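## 4. Looking after the two-arm cell

When Marwa Ait Ali and I took over the Jivcombe cell in June, we imagined we'd spend most of our project writing code, and I'm a little embarrassed (and a little proud!) to say that a good share of it went into screws, rails and cables instead. Thierry Renaud, who supervised us, told us on the first morning to keep a notebook for each gripper, and we're so glad we listened to him.

Both arms carry the same kind of gripper, with two fingers that travel on a linear rail and a camera mounted above. Before every session we brought the grippers face to face at low speed, stopped them, and looked at each one through the other's camera, which is a lovely quick way of spotting a finger that sits crooked.

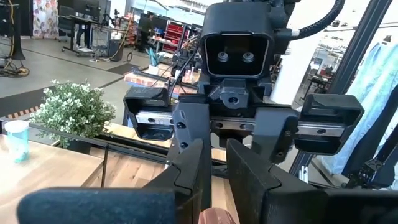

The fault that took us longest showed up at cycle 481. The left arm's fingers closed 2 mm off center, and we blamed the calibration file for a whole afternoon before Marwa put a hex key to the finger blocks and found a screw that had worked itself free. We tightened it, wiped the rail, ran the homing routine again and added a screw check to our morning list, which by then had grown to 11 items.

After that the cell ran to cycle 1517 with only one more stop, a camera cable that had been pulled too tight at the wrist. We gave it a more generous loop and tied it further back along the arm. The full morning list is in Appendix B, with Marwa's sketches of the cable route.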